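Learning Welsh in the kitchen

July 24, 2019

I started learning Welsh last November, with no family connection to the language and no trip planned. I had a cookbook from a used book sale with a few recipe titles in Welsh, and I wanted to know how to say them. That was the whole reason. Eight months later I can read a simple news story with a dictionary open, follow a slow conversation if the subject is food or weather, and say what I did yesterday.

I take a class over video once a week with Efa Rosser. There are usually five of us on the call. Meirion Morris and Eifion Nicholas both had Welsh-speaking grandparents and already had the sounds when they started. Mutua Mugo speaks three other languages and picks up grammar faster than the rest of us put together. I am the slow one, and I have made my peace with it.

The mutations are what people warn you about. The first letter of a word changes depending on what comes before it. Cat is "cath," but his cat is "ei gath" and her cat is "ei chath." For the first two months I tried to learn the rules from a chart taped to the refrigerator. I could recite the chart and still got every sentence wrong. Efa told me to take it down and learn whole phrases, and that has gone better. I know "i Gaerdydd" because I have said it enough times, and I no longer stop to work out why the C went away.

Most of my practice happens in the kitchen. I have the most free attention there, and the words repeat every day. Cooking and cleaning up use a small set of verbs: cut, wash, dry, put, open, close, pour. I say what I am doing while I do it. "Dw i'n golchi'r llestri" is I'm washing the dishes. "Dw i'n torri'r bara" is I'm cutting the bread. It sounds silly for a week or so and then it stops sounding like anything.

I keep a word list in a spiral notebook by the stove. It is at 238 words, not counting the ones I already knew from class. I only add a word when I have needed it and didn't have it, so the list is uneven. I have the word for colander and I do not have the word for ceiling. My goal is 1,000 by the end of next year.

Some of the kitchen words were easy because they came from English or look like it. "Plât" is plate. "Fforc" is fork. "Cwpan" is cup once you know the w is a vowel. Others you just have to learn. Spoon is "llwy," which starts with the double L that English speakers have trouble with. Put your tongue where you would for a regular L and blow air past the sides. Knife is "cyllell," which has it twice. 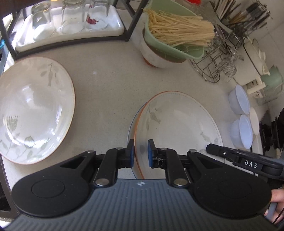

Plurals have been harder than the mutations for me. English mostly adds an s and leaves it there. Welsh has a long row of endings, plus words that change in the middle, plus words where the plural is the short form and you add something to get the singular. "Plant" is children and "plentyn" is one child. I write the plural next to every noun in the notebook now. I didn't do that at the start, and I had to go back through the early pages and fill them in.

Numbers have two systems. The older one counts in twenties, so 24 is "pedwar ar hugain," four on twenty. The newer one is "dau ddeg pedwar," two tens four. Efa teaches the newer one first, but you need the older one for telling time, so I am learning both and mixing them up.

Class takes a break in August. Nerys Gape, who joined in the spring, has offered to run a reading call while Efa is away, and we are going to try a short book written for learners. I have read the first chapter twice and understood most of it the second time.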